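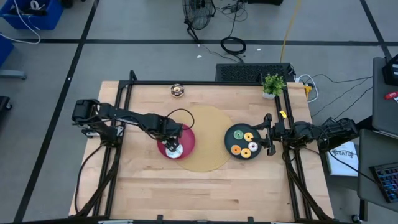 Should toy donuts be set out on the plates before a pretend cafe session begins, or left on the table for the participants to serve?

Leave most of them on the table. Our guidance at the Imia center is to put out the plates and the placemat first and let participants do the serving, with one plate filled beforehand only for groups that are new to the activity.

Cerer Play Materials Forum > Pretend Food and Table Settings > Donut service, two plates

imia_materials_desk
Posts: 171
The above is our current written position. We are revising the table-setting sheet in September and would welcome comments from other sites. The setting under review is a round placemat with a pink plate overlapping its left side and a dark plate overlapping its right. The donuts are of mixed sizes and colors.

northwing_playroom
Posts: 36
We respectfully disagree with the first part. At our site, an unfilled plate has been read by younger participants as a plate that is finished with, and they carry it to the wash basin. We set out a ring of small donuts on one plate at every session, regardless of the experience of the group. The other plate is left for serving.

imia_materials_desk
Posts: 171
Thank you. Would you specify whether the ring is arranged by color? Our staff have differed on this point.

northwing_playroom
Posts: 36
It is not. Staff are asked only to leave the center of the plate open so that a further donut may be added.

venkataraman_hall_programs
Posts: 169
Venkataraman Hall follows the opposite procedure. All donuts begin on the tabletop and both plates begin empty. The larger donuts are placed toward the back, as they tend to be chosen first and would otherwise conceal the small ones.

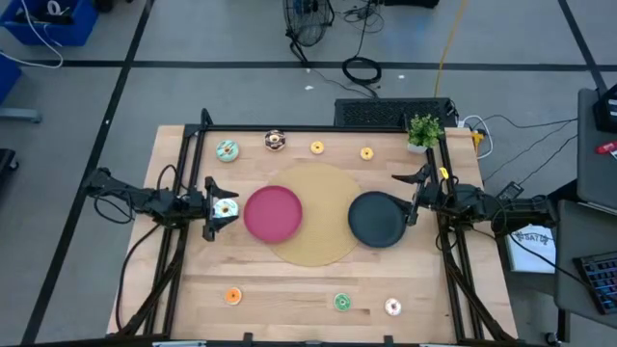

Both plates clear, with the donuts set out on the table around them.

northwing_playroom
Posts: 36
The arrangement is clear, thank you. My reservation concerns the small pieces near the front of a table. In our room they are brushed onto the floor by sleeves. Has this been a difficulty?

venkataraman_hall_programs
Posts: 169
It occurs. Pieces that fall are placed in the wash bin and are not returned to the table during the session. We regard this as acceptable.

briltomico_lending
Posts: 400
A note from the Briltomico lending library regarding the placemat. Woven placemats come back to us with crumbs of modeling dough in the weave more often than any other item in the table-setting kits. Borrowers are asked to shake them out and to store them flat. Please do not roll them, as the edge will lift and the plates will tilt.

imia_materials_desk
Posts: 171
That will be added to the sheet. May I ask whether overlapping the plates on one placemat is advisable, or whether each plate should have its own?

briltomico_lending
Posts: 400
We supply one placemat per kit. Two plates on a single round placemat will each extend past it, and a plate resting partly on the weave does not sit level. For toy food this is of little consequence. For water play, use no placemat.

northwing_playroom
Posts: 36
I would prefer two placemats, and I maintain my view on the filled plate. I have no objection to the sheet listing both methods.

imia_materials_desk
Posts: 171
Both methods will be listed. The draft will be posted in this section for comment, and the question of the second placemat will remain open until then.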